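I met her in Sandley on a Saturday, at the tail end of what she calls the big sort. She helps people clear out their medicine baskets (and the snacks that end up living with them!), and she's been at it since December.

"Everybody has the basket," she told me, laughing. "You ask where the cough drops are and somebody points at it, and then you're digging for ten minutes."

Her method is pretty loose. Tip everything toward you, spread it on the table, pick up one thing at a time. She did 76 homes in Grisville before she ever wrote a list.

I asked what she finds most. "Creams," she said. "Foot cream, hand cream, the kind you buy once and forget — and the box is always ripped at the top."

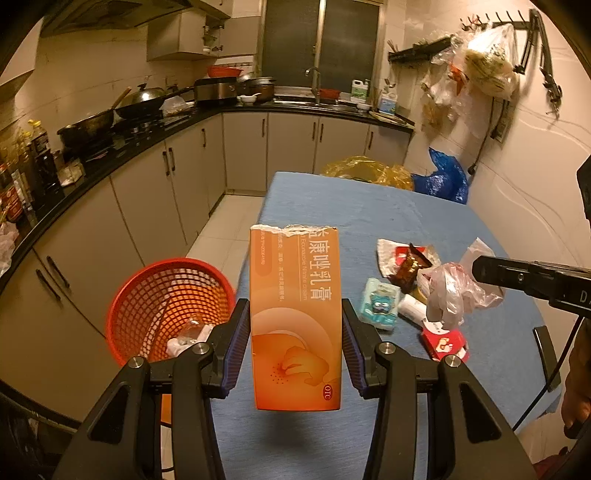

She likes to keep the box even when it's torn, so the name and the fine print stay with the tube. Wrappers go straight in a bag. "I'm not strict about much," she said, "but I do want the table back by dinner."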